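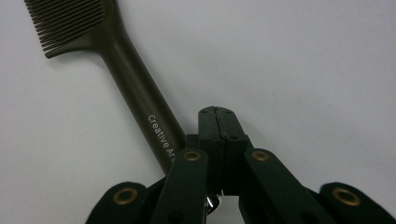
**Employee Forum: Flostville Distribution Site**
**Topic: Automated picking of small personal care items**

---

**Site_Operations_Midex** (moderator)
Apr 27, 2018

Employees on the small goods lines are advised that the second phase of the Gromoden program will begin in August. Combs, brushes and similar flat items will be moved from hand packing to automated picking on 2 of the lines. Employees now assigned to those lines will be offered training in line supervision and fault clearing. Base pay will remain unchanged during the training period. Questions may be posted in this thread and will be answered by the department concerned.

---

**packline_east**

Thank you for the notice. I would ask management to clarify what is meant by "offered." If an employee declines the training, is a hand packing position still available at this site, or does the offer amount to a requirement? The notice issued before the first phase used the same word, and two members of my crew were transferred to Marikar after declining.

---

**Site_Operations_Midex** (moderator)

Employees who decline will be considered for open positions at Flostville first. Where no position is open, a transfer to Marikar may be proposed. A transfer will not take effect without a meeting between the employee and the department head.

---

**tail_comb_dept**

I wish to register a disagreement with the choice of items. A comb lying flat on a smooth surface offers very little to take hold of. The teeth are fine and the handle is narrow, and a person picks one up by pressing on one end or sliding it to the edge of the table. Those of us who do this work were not consulted before combs were placed on the list. Boxed items would have been a more sensible place to start.

---

**QA_second_shift**

I respectfully differ from the previous poster. Boxed items were covered in the first phase and caused few stoppages. Combs account for over 200 cartons per shift on our side of the building, and the repeated pinching motion is the complaint I hear most often from packers. If that motion can be taken off people's hands, I support the change. My concern is inspection. A packer notices a bent tooth or smeared lettering on a handle without being asked to look for it, and the notice does not state who will do so in August.

---

**tail_comb_dept**

The point about strain is accepted. I would still prefer job rotation, which was requested last year and never answered.

---

**Training_Office**

In reply to QA_second_shift: visual inspection will remain a human task. Each supervised line will have an inspection station after the pick point, and checking teeth and print will be part of the written duties. The training course lasts 15 days and is held during paid hours.

---

**packline_east**

Will the inspection duty carry the same grade as the supervision duty? They are described together, but the first phase paid them differently.

---

**Site_Operations_Midex** (moderator)

The grade for the inspection station has not been set. The question has been forwarded to the pay office, and the reply will be posted in this thread. The request for job rotation has been forwarded with it.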